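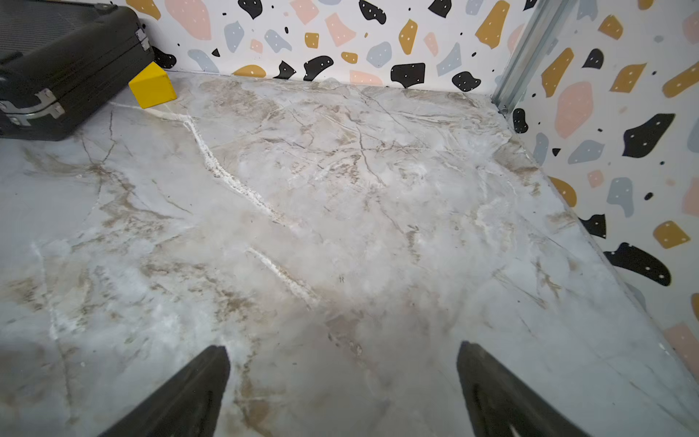 Marmorierung (Oberflächengestaltung)

Februar 2024
Von der Redaktion Arka

Als Marmorierung bezeichnet man in der Oberflächentechnik die Nachbildung der Äderung und Wolkung von Marmor auf anderen Trägern. Sie wird gemalt, gedruckt oder durch Einmischen von Pigmenten in die noch plastische Masse erzeugt.

Verfahren

Bei der gemalten Marmorierung wird auf einen hellen Grund eine Lasur aufgetragen und mit Schwamm oder Vertreiber verteilt. Die Adern werden in die offene Lasur gezogen - meist diagonal und mit wechselnder Strichstärke. Nach der Trocknung folgt ein Klarlack. Gedruckte Dekore entstehen auf Papier oder Folie. Ein kurzer Rapport führt auf großen Flächen zu sichtbaren Wiederholungen; das Dekor Drarel arbeitet daher mit einer Rapportlänge von 2000 mm.
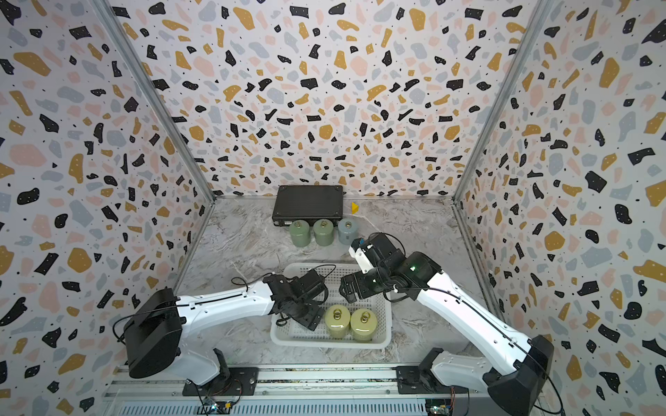 Vom Marmordekor zu unterscheiden ist das Terrazzodekor, das keine Adern, sondern unregelmäßige Körner in einem einfarbigen Grund zeigt. Das Muster Surnden verwendet Körner von bis zu 28 mm Länge, die feinere Variante Jatoi solche von 12 mm.

Pflege

Lackierte und bedruckte Flächen werden feucht gereinigt. Scheuermittel mindern den Glanz. Säuren greifen echten Marmor an - bei Nachbildungen hängt die Beständigkeit allein von der Deckschicht ab.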